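How to Set Up a Refill Shelf at Home

Buying soap, oats and shampoo in bulk only saves money if you can get at them easily. A refill shelf keeps the large containers in one place and the small working containers next to them. This page covers choosing the containers, cleaning and labeling them, filling them, and keeping the shelf going after the first month.

What you need

One sturdy shelf, at waist height if possible
Small containers with lids that close tightly
A wide funnel for dry goods and a narrow one for liquids
A kitchen scale that can be set to zero with a container on it
Paper tape and a permanent marker
Dish soap, baking soda and a bottle brush

Step 1: Decide what goes on the shelf

Write down what you bought over the last 3 months and circle anything you bought more than twice. Those are your refill items. Leave off anything you use once or twice a year. Paprika bought by the pound will fade long before you finish it.

Start with four or five items. My first shelf had fourteen, and I threw out half a sack of buckwheat the next November. The second one had oats, rice, dish soap, hand soap and laundry powder, and all five are still on it.

Step 2: Pick the containers

Use what you have first. Yogurt tubs and jam jars are fine for most dry goods. Check the lid before anything else: fill the container with water, close it, and hold it upside down over the sink for a minute. If it drips, use it for buttons or screws.

For liquids, keep the bottle the product came in when you can. Pumps are made for a certain thickness of soap, and swapping them between bottles often leads to clogs. Do not put cleaning products in anything that once held food or drink, even with a label on it.

Step 3: Wash and dry

Wash each container in hot water with dish soap. If a smell stays behind, fill the container with warm water and a spoonful of baking soda and leave it overnight. Pickle jars may need two nights. The smell is usually in the lid, so soak that too.

Dry everything upside down on a rack for a full day -- longer for bottles with narrow necks. A little water left in the bottom will turn flour into paste and make laundry powder set hard.

Step 4: Weigh and label

Put the empty container on the scale without its lid and write the weight on a piece of paper tape on the bottom. This is the tare weight. Many bulk stores will ask for it at the counter. At Pluklow, where I do most of my refilling, Hortensia Chávez weighs them again anyway, so leave the number where it can be read.

On the front, write the name of the product and the month you filled it. For cleaning products, copy the warnings from the original package as well.
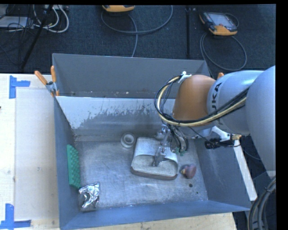

Step 5: Fill

Set the container on the scale, press zero, and pour. Stop a finger's width below the rim so the lid closes cleanly. My oat container holds 300 grams, enough for most of a week. Anything smaller means refilling every other day, and you will get tired of it.

Empty the small container completely before you refill it. Topping up leaves the oldest product at the bottom, where it can stay for months.

Step 6: Check the shelf once a month

Open each container and look and smell. Wipe the rims, where drips collect. Replace any tape that has started to peel. If one of the large containers is nearly empty, put it on the shopping list that day.

Common problems

Lid is stuck: run hot water over it for a minute, then try again with a rubber glove.

Powder is clumping: the container was damp or the lid leaks. Break up the lumps, move the powder to a dry container and test the old lid again.

Pump has stopped: take it out and pump hot water through it until it runs clear.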